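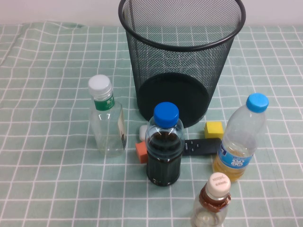
Lok-yiu Mak wrote to me, when I sent around the title of this talk, that a bottle is never thrown away in her office, it is only moved to another table. I ask you to keep this sentence in your head for the next minutes. I think she is right, and my whole talk is an answer to her.

(Wait until people sit. Water on the left side of the desk, do not knock it.)

Good morning. My name is Yu-ting Tsang, and I look after the shared rooms in the Yuen building in Jeltorville. My subject is the drink that was not finished. I promised Clerkia to stay under half an hour, with questions.

SLIDE 1. The bottles

Leave the slide on for a moment. Let them look.

Four bottles, and a basket right behind them with nothing in it. Every one has its cap on. The dark drink in the middle is full. The one on the left has a little left in it. The tall one has something yellow in the lower part, and the small one in front has only a trace.

Ask the room: which of these would you throw away, if you walked in now? Hands for the small one. Then hands for the dark one. When I ask this at home in our building, the hands go up fast for the first question and slowly for the second.

Then ask: and the remote control, where does it live? (They usually laugh a little. Go on.)

I like to start with the wastebasket. For a long time I believed that a messy table means there is no basket near it. We bought baskets. We put them beside the tables, and then between the chairs, where people fell over them. The bottles stayed on the tables.

SLIDE 2. What we counted

In July I walked through our shared rooms each evening at six, when the last meeting is over, and I wrote down every bottle which stood on a table or a windowsill. In the month it was 182 bottles.

I did not write down the names of anybody. Please say this clearly, somebody always asks.

With each bottle I made one of three marks: full, something inside, or empty. I expected that most would be empty. The biggest group by far was "something inside". Often it was only two or three swallows. The empty ones were the smallest group, so people do throw away an empty bottle. What they do not know is what to do with one that has a bit of tea at the bottom.

(Do not read the table on the slide. Say only that it will be in the handout.)

SLIDE 3. Why does it stay

I asked my colleagues, in the kitchen, in a friendly way. I give you the answers as I heard them.

"I wanted to drink it later." This is the most common one, and I believe it is true at the moment when the person stands up.

"It was not mine." Also very common. A person comes into the room at ten and finds a bottle there. It can belong to somebody who will come back. So he moves it to the side to make a place for his papers. At eleven the next one does the same. I have seen one bottle of tea travel like this from the middle of the table to the corner, and stay in the corner for a week.

"I did not want to put liquid in the basket." This answer was the most useful for me. Our baskets are wire mesh, like the one behind the bottles on the first slide. They look nice and they are easy to carry. But if a cap is not tight, the drink goes through the side and on the carpet. People knew this better than we did. They were polite to the carpet, and so the bottle stayed.

Pause here. If somebody wants to tell a carpet story, let them, but only one.

SLIDE 4. The sink is far

In the Yuen building the kitchen is at the end of the corridor. From the large meeting room to the sink and back is 60 steps. I walked it with two bags on my shoulder, as a person does who is late for the next meeting. It is not a long way, but you must decide to go there, then open the bottle, pour, rinse, and find the right bin. And with a bottle of milk coffee it also smells.

So there are two jobs, and we had made a place for one of them. The second job is throwing away. The first job is pouring out.

SLIDE 5. What we changed

We tried it in one room first, the large one. Please mention the costs, people from small offices want to hear them.

First, a bucket with a lid and a handle. We stood it on a low shelf by the door with a small sign: "Drinks in here, bottles next door." We keep it only for liquid. Liteo, who clean for us, agreed to carry it to the sink at the end of their round. I had been afraid to ask them. They told me they would much prefer one bucket to many half bottles, as they had been walking to the sink with their arms full already.

Second, a crate for the bottles next to it. We ask for the cap to go back on, and we do not ask people to take off the label. We tried to ask for this at the start and it was too much.

Third, we left one wire basket for paper only, and took the others out of the room.

Fourth, a marker pen on a string. If your drink is full and you want it later, write your initials on the cap. A bottle without initials can be poured out at six o'clock by anybody. This one rule had more discussion than everything else together. Some colleagues found it rude to pour out the drink of another person. I understand this, I grew up in a house where you did not do it. In the end we agreed that a full bottle, never opened, goes on the kitchen shelf and is free for everybody the next day.

All these things for the room cost 2,000 in our local budget, and the shelf was the largest part. If you have a shelf already, you will need much less.

SLIDE 6. Small things on the table

Short slide, skip if the time is after twenty minutes.

Bottles are good at hiding other things. Go back to the first slide with the remote. It lies flat between two bottles with its left end behind the dark one, and near it by the basket there is a little yellow cube of foam. On a crowded table you look at the tall things and the flat ones you do not see. In our building the remote for the screen was reported lost 2 times in one month, and both times it was on the table.

We now have a tray for the remote and the cables. I would not call the tray a success yet. People put cups in it.

SLIDE 7. What did not work

I want to spend a moment here, I find this the most helpful part in the talks of other people.

The e-mail to everybody. I wrote three, each one longer. After the third I received one answer, asking me to write shorter e-mails.

The photo on the wall with a tidy table. It was there for some weeks and then somebody put a calendar over it.

Smaller baskets. The idea was that people would notice sooner when they are full. They noticed, and they put the rest beside them on the floor.

The bucket in the small rooms. In a room for four persons the bucket is too close to the chairs and in summer it is not pleasant. There we went back to the old way, and I do not have a good answer. If you have one, please come to me in the break.

SLIDE 8. If you want to try it

Walk your rooms in the evening before you buy anything. Write down if the bottle is full, part full or empty. A paper sheet is enough, I have copies with me on the side table.

Talk with the cleaners first, and on the same day that you make the plan. I did it two weeks too late.

Begin with one room. Choose the one with the most bottles, even if it is not the one with the most complaints.

Put the bucket where people go out, at hand height. Ours was on the floor in the first days and it was hardly used.

(Questions. Probable ones:)

Glasses and a jug instead of bottles? We have them for visitors. Most colleagues bring their own drink from the shop downstairs and I do not want to forbid it.

The smell? Lid closed, emptied each evening, a little dish soap in the bottom.

Is the answer to Lok-yiu Mak yes or no? In the large room, a bottle now goes to the crate more often than to the next table. In the small rooms she is still right.

Take the marker pens back from the side table before leaving. The sheets can stay.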